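Section 4: Dressing the Sofa and Hanging the Room Track

By now you should have the Turmont sofa base standing where you want it, the feet screwed on, and the packing cardboard out of the way. If the base still rocks when you lean on one corner, please go back to Section 3 and adjust the feet before you carry on, as it is a lot easier to do with the cushions off. This section covers the soft parts: the seat cushion, the back cushions, the throw, and then the window blind and ceiling track for those of you who bought the Asodton room set along with the sofa. Set aside an unhurried Sunday afternoon for it and you will have time for coffee as well.

What you need for this section

Seat cushion in its cover
Back cushions, as many as came with your set
Throw blanket
A clothes brush or a lint roller
A clean sheet to lay on the floor
For the blind and the track: a stepladder, a pencil, a tape measure, a drill, and the bag of fixings marked C

Before you start

Let the cushions rest. They travel squeezed flat in their bags and they look rather sad when they first come out. Cut the bags open along the printed line (scissors, please, never a knife, as the cover is right behind the plastic) and lay everything on the clean sheet for 12 hours. Overnight is perfect. Turn each cushion over once, before bed or first thing in the morning, whichever you remember.

CAUTION: Keep the plastic bags away from babies, small children and pets. Tie a knot in each one before you throw it out.

4.1 Fitting the seat cushion

1. Find the zipper on the seat cushion cover. It goes to the back.
2. Tip the cushion up on its front edge and rest it against the base, then lower the back edge in first. Push it down with your forearm along its whole length until you feel it settle against the backrest.
3. Sit on it, once at each end and once in the middle. We mean this quite seriously, it beds the foam in better than any amount of patting.
4. Stand in front and look along the front edge. It should run even with the base from one armrest to the other. If one end sticks out, lift that end and push it back again.

Note: The seat cushion cover and the sofa base are made from different cloths and should never be washed together. The dark covers can give off a little color in the first wash or two.

4.2 Placing the back cushions

There is no wrong way to do this and you will very likely move them again before the week is out. What follows is the arrangement we use in our own showroom. It gives one end of the sofa for leaning back and the other for curling up with a book.

1. Start with the plump square cushion. Stand it toward the end where the throw will go and let it tip a little to one side.
2. Put the second cushion next to it, sitting lower, so that it overlaps the first. If yours has tassels at the corners, pull them out to the front so they don't end up crushed.
3. Finish with the large rectangular pillow at the other end. It is the biggest of the three and likes to have plenty of room, so move the other two along if you have to.
4. Give each one a good thump on top and then on both sides. The filling moves about in use and needs putting back every few days.

Note: If you ordered the fringed piece in black and white, slip it in under the large pillow with only its edge showing. Comb the fringe straight with your fingers, never with a hairbrush, which pulls the threads.

4.3 Draping the throw

People tend to fold the throw into a neat strip and then wonder why it slides off every time someone sits down. It holds much better when it has a bit of weight on both sides of the arm.

1. Shake the throw out, preferably outdoors or over the bathtub the first time.
2. Find the middle of one of the long edges and lay it over the top of the armrest.
3. Let one part hang down on the outside of the arm and let the rest spill onto the end of the seat. Don't smooth it too much.
4. Turn the trimmed edge outward where you can, as it is the prettiest part of the blanket.

If you have a cat who has already claimed that end, put the throw on the other arm and swap the cushions over to match. The instructions work just as well back to front.
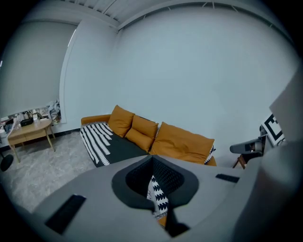
Fig. 4. The three orange cushions in place, with the throw over the left armrest and the blind lowered.

CAUTION: Don't let the throw hang against a heater or trail on the floor where someone could catch a foot in it.

4.4 Lowering and setting the roller blind

The Suden blind comes with the cloth already wound on its tube. If you are using your own blind or curtains, skip ahead to 4.5 with our blessing.

1. Hold the brackets against the wall above the window and mark the holes with a pencil. Measure from the ceiling down on both sides, as window frames are not always as straight as they look.
2. Drill, fit the wall plugs, and screw the brackets on firmly.
3. Push the pin end of the tube into its bracket first and then click the other end home. Tug it gently to make sure it has caught.
4. Draw the blind down slowly until it stops just short of the sill. Let it up again and repeat this a few times so the cloth learns to wind straight.

Note: A strip of daylight down one side is normal. The cloth has to be a little narrower than the tube or it would rub against the brackets. If the strip bothers you, slide the tube toward that side as far as the pin allows.

CAUTION: Fix the cord cleat high on the wall, well out of reach of children, and wind the cord around it every time.

4.5 Fitting the ceiling track

Please don't do this part alone. The track is light enough but it is long and awkward, and you will want another pair of hands at the far end.

1. Check the ceiling for pipes and wires before you drill anywhere. If you are not sure what is up there, ask an electrician.
2. Mark a line on the ceiling along the wall. Keep the same distance from the wall the whole way.
3. Mark a bracket position every 400 mm along the line, and one more on each side of the corner.
4. Put up all the brackets loosely, leaving half a turn on each screw.
5. Start at the corner with the curved piece and work outward. The straight lengths are 1525 mm each and push into the ends of the curve. If the last one is too long for your wall, cut it with a fine-toothed saw and file the end smooth.
6. Go back along the line and tighten every screw.

CAUTION: The track is meant for curtains only. Never hang plants, lamps or swings from it, however tempting the corner looks.

4.6 Looking after everything

Brush the seat and arms with a soft brush once a week, following the direction of the cloth. Swap the cushions around now and then so they wear evenly, and turn the seat cushion over at the same time. The throw can be washed by hand in cool water and dried flat on a towel. Keep the blind out of the wash altogether and wipe it with a barely damp cloth. In August, or whenever the sun is strongest where you live, it is worth keeping the blind down through the middle of the day so the orange doesn't fade.

For spills, blot first with a dry white cloth, working from the outside in. Rubbing spreads the mark and roughens the cloth. If anything stubborn is left after that, our Juhász fabric care sheet lists what to try next, stain by stain. Ask for leaflet 111 when you write to us, and tell us which cover you have.

Go on to Section 5 for the side table and the reading lamp.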